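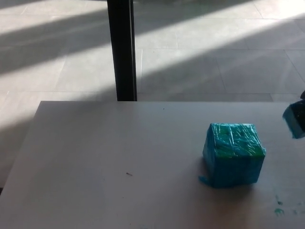 2021-11-02

Today I made the budget again. Filliten wants 3000 for the new gripper, and Morkon only 1000, but without the fingertips. So we continue with tape for now. The block also has tape on it, many layers, and one piece is already sticking out at the corner. I put 100 in the list for tape and small parts – maybe too much.

Skurkent did not answer my second letter about the spare motors. If they do not write, I will ask for 3 from Suksawat and pay in December. The table can wait, it is still good enough.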